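Hudberg Garment Rail, wall-mounted

Holds 15 hangers, or 188 if you ask our designer, Veerle Lambrechts, who has never owned a winter coat. Steel tube, matte finish, 2 brackets. Screws included — wall not.

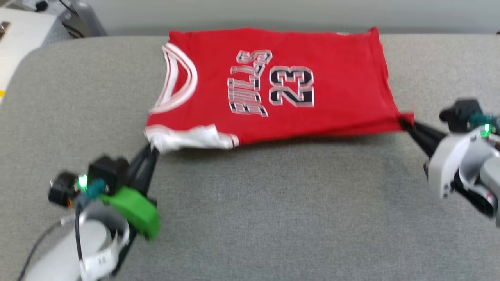

The Ultumgate version folds flat when company comes. Fits over most doors, and argues with the rest. Wipe with a damp cloth whenever guilt strikes.

Ships in two boxes. The short one has the screws. Back in black this November.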